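Leave the Marker Plates Alone

Most of the trouble I've seen with hand-worn capture rigs comes from people fixing things that were fine.

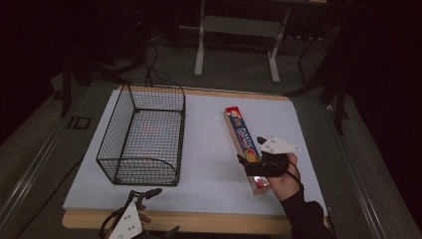 Our rig at Brumbridge has two gloves, and each carries a white marker plate on top. The tracking depends on those plates sitting where they sat during calibration. When a session goes badly, the first thing a new operator does is loosen a plate and reseat it. Now there are two problems, and the log only shows one.

I think plates should be touched by one person, on a schedule, and by no one else. Hwa-young Ma does ours every 39 sessions. She checks the straps first, then the cable at the wrist, then the plate. In October we went through 124 fault notes. Only 5 were a plate that had moved by itself. Another 31 were a strap worn too loose, so the whole harness slid on the hand when the operator picked up something long or heavy.

Man-sik Hwang disagrees with me. He says an operator who can't adjust the equipment stops paying attention to it, and he has a point. Our night operators do wait too long to report a bad strap. I would still take a late report over a plate turned two degrees and never written down - we lost most of a morning to one of those.

Let operators handle straps and cables, and teach them properly. Keep the hex key in a drawer with a sign-out sheet. Ours is on the second shelf for now, and I'd like it moved.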